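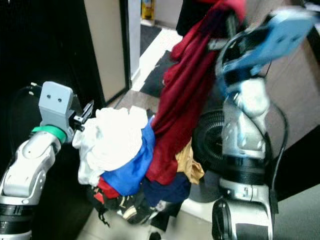
A robotic arm beside a pile of clothing.

Online marketplace Nonwood will move its third-party sellers to a new fee schedule in April, replacing the flat commission it has charged since launch with a two-part structure based on order value and fulfillment method.

Under the new terms, sellers who ship from their own premises will pay a reduced commission plus a fixed charge per order. Sellers who store stock in Nonwood warehouses will keep the current commission rate but will be billed separately for storage after 45 days. The company previously allowed 80 days before storage charges applied.

Nonwood said in a notice to sellers that the shorter period is meant to free shelf space at its Cloltitz distribution center, where slow-moving inventory has limited intake of new goods since the fall. Sellers with stock already past the threshold will be billed from the first day of the new schedule. Removal orders placed before then will be processed without a handling fee.

The change applies to all product categories except groceries and prescription eyewear, which remain under separate agreements. Apparel sellers are likely to see the largest effect. Clothing has a higher return rate than most categories on the site, and returned items currently restart the storage clock when they are put back into stock. That reset will end. Returned units will carry their original intake date.

Rakton, the smaller of Nonwood's main competitors in the region, charges for storage from the first day but at a lower daily rate. Zeman, the larger, does not offer warehousing to outside sellers and instead routes orders through contracted carriers. Neither company has announced changes to its own terms. 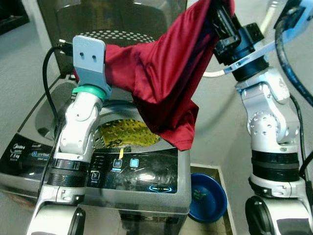 Red cloth held between two robot arms over a top-loading washing machine.

Nonwood is also changing how it pays sellers. Proceeds are now released when the return window closes. From April, accounts in good standing will be able to draw up to half of the order value on delivery, with the balance held until the window ends. Accounts with an open dispute will stay on the existing cycle.

The seller dashboard will show both fee models side by side for the remainder of the current quarter. Sellers can assign each listing to one model or the other, but a listing cannot be switched more than once in a billing period. Listings with no selection will default to the model that matches their most recent shipment.

Software vendors that connect to the marketplace through its order interface will need to support two new fields, one for the fee model and one for the intake date. Requests that omit the fields will be accepted during a transition period and rejected afterward. Nonwood has not said how long the transition will last.

Buyer-facing prices, delivery charges and return terms are not affected.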